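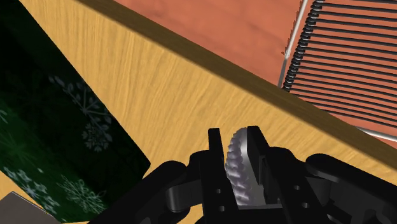 Pale yellow wood over a terracotta-coloured floor.

Skurnadside Reading Room: call for participants

Do standing desks, quiet hours and "mindful breaks" help anyone read for longer? We have been told so by plenty of people with something to sell, and we would like to see it tested. The Kerr Trust has paid for a small trial this October and we need 15 adults to take part.

You would come in for 2 sessions a week and read whatever you like. We note how long you keep going and ask a few plain questions afterwards. There is no app, no coaching and no certificate. If you already believe in any of these methods you are welcome, but please don't try to convert the person next to you.
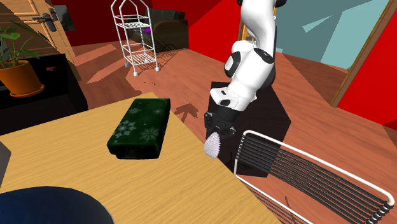
Sessions start at 6 pm and finish when you have had enough, or at 9 pm when the building shuts. Bring your own book. Ours are mostly the Ulov bequest, and the bequest is mostly railway history. Tea is provided. The biscuits are not up to much.

An earlier study by Skamo, a wellbeing firm, claimed that 800 readers doubled their attention span in a month. We asked how attention span was measured and were sent a brochure. We may well find nothing at all, and if so we will print that on the front page of our report.

You must be over 18 and able to attend for the whole month. We pay bus fares but no fee. To apply, write to us at Box 2096, Skurnadside, saying what you last read and whether you finished it.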